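Last updated: Sunday, October 11, 2026

By Esther Mwaipopo

Most of the visitors to the Drornari open day headed for the big machines on the ground floor. Abena Fiadzo was upstairs, next to a table of household things and a line of people waiting to try a pair of hand-held grippers.

Fiadzo runs the home tasks program at Drornari, and she had agreed to talk between groups. She does not like the word "demo" much. "People hear it and expect a show," she said. "What we have is mostly somebody picking up a sock."

The grippers are held one in each hand. A person does an ordinary chore with them, and the recording is later used to train a robot to do the same kind of chore. Fiadzo said her group has 506 recordings from the bedroom set of tasks so far, and that she would like many more before anyone draws conclusions.

I asked why bedrooms.

"Kitchens get all the attention," she said. "Everyone wants the robot to load the dishwasher. But go into a real bedroom and look at what's on the bed. Blankets, towels, a watch, things in boxes. Soft stuff is hard. A cup stays the shape of a cup. A blanket is a different shape every time you touch it."

The recordings are made in people's homes, and she is firm about that. The program began in a model apartment at the Rirley building, and she was glad to leave it. "It was too tidy. We'd put a shirt on a chair and it looked like we'd put a shirt on a chair."

Nobody is asked to clean up first, she said. Daylight from a window stays as it is, and so do the curtains and whatever is hanging on the wall.

Obinna Oyewole, who trains the people doing the recording, joined us halfway through. His first lesson is about speed. "They all go too fast. I tell them to open the fingers wide, stop, and look at what they're going to pick up. Then move." New people also forget they have two hands, he said – they do everything with the right one and let the left one hang.

He had me try it. Picking up a folded cloth took me several attempts, and a watch strap was worse. My wrists were sore afterward, and Oyewole said that was common in the first week.

Neither of them would give a date for a robot that can tidy a bedroom. Fiadzo said the next step is a longer trial in October with a partner, Susamska, using arms on a fixed stand. "It'll be slow," she said. "You would not want to watch it for an afternoon." 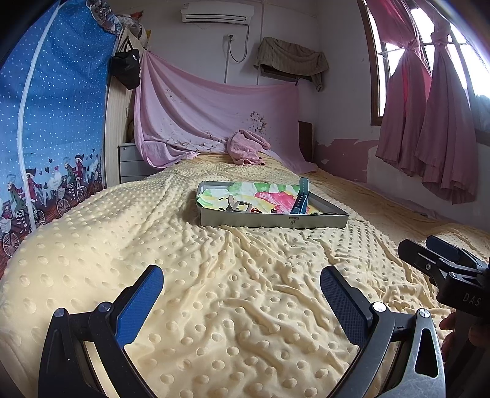 Carmela Ortuño writes that she tried the grippers at the open day too and found the left hand much harder than the right. She would like to know whether left-handed people have the opposite problem, and whether the trial with Susamska will be open to visitors.

Contact | Copyright Miettinen | Back to top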